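Home Reviews Guides Parts Forum Contact

6 min read

Grutness handheld gripper kit: review after a month of recording

I bought the Grutness kit in August to collect demonstrations for a small pick-and-place model. It is a handheld two-finger gripper with a trigger, a wrist camera, and a set of finger pads that also fit the arm I use, a secondhand Vullthorpe. You record by hand, train on what you recorded, then move the same fingers and camera over to the arm. I have now recorded 504 episodes with it, and this is what I think of it.

Setup took an evening. The mount goes on with four screws, and the printed instructions are fine up to the calibration step, where they refer to a menu that has been renamed. Look under Device, then Optics. Calibration has to be redone whenever you move the camera from the handle to the arm. I forgot the first time and threw away a whole Thursday of recordings.

The trigger is good. It has a long pull and the gripper follows it closely, so you can close slowly on something soft. My old setup used a button that was either open or shut, and the model learned to grab everything that way. With the Grutness the recorded finger width is a smooth curve, and the trained policy closes more gently.

Weight is the main complaint. After 19 episodes in a row my wrist gets tired and my motions get sloppy, and sloppy motions go into the data like any others. I do short sets now and put the handle down in between. A lighter battery would help.

The recording software is called Justo. It saves each episode when you release the side button and lets you mark it good or bad with a double tap. That part I like a lot. What I don't like is that bad episodes are still exported unless you change a setting, and the setting goes back to default after every update. Cillian Heffernan, who has the same kit, wrote a short script that filters them out – he has posted it on the forum, under Parts and Scripts.
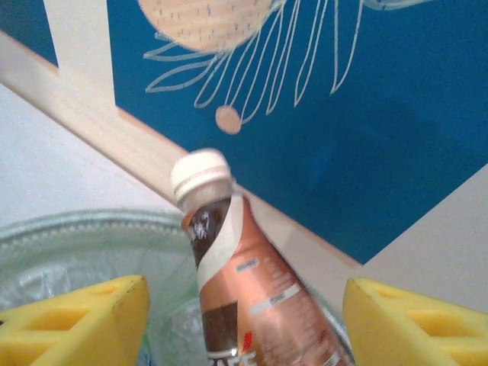 The wrist camera is the best reason to buy this kit over a cheaper one. The view is wide enough that both fingertips stay in the picture along with whatever is between them, and the model needs that to learn when to close. I record around ordinary household things, since a bare table teaches it very little. A coffee bottle with a shiny copper label, next to a glass bowl and in front of a blue panel with a flower drawn on it, gives it plenty to sort out. Shiny labels and clear glass are where my older camera did worst. The yellow of the fingers also stands out well against all of that, and I would pick it over the gray set.

The finger pads wear. Mine needed replacing after six sessions with heavier objects, and the spares come from one supplier, Baranauskienė, with slow shipping. Order a second pair with the kit.

I would buy it again for the camera and the trigger. If you only plan to record a few dozen episodes, a cheaper handle will do. If you plan on hundreds, get this one, check the export setting after each update, and recalibrate every time the camera moves.

Previous Next Back to Reviews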